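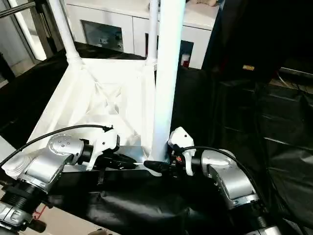 3.2 Collection of demonstrations

Demonstrations were recorded by teleoperation on the two-armed Conberg cell, with one operator driving both arms. Each session was limited to 30 minutes. The full set holds 3,780 episodes across 32 tasks, of which 13 call for both grippers to work close together. Head and wrist views were stored with joint positions and gripper opening at a common rate. Episodes were kept when the operator marked the goal as reached; the rest were stored apart and are used only in Section 5.

Object placement was changed by hand between episodes. Wrist views were not cropped, so a near object may fill most of the view (Figure 2).
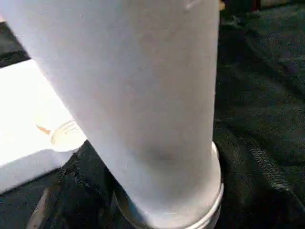

Figure 2. Wrist view with a white tumbler beside a flat box on dark cloth.

Embla Engström has objected that a goal marked by the operator favours slow, careful episodes, and that the stored failures should be given a small weight in training. We tested this on the Riquelme split only; the results are given in Section 5.3.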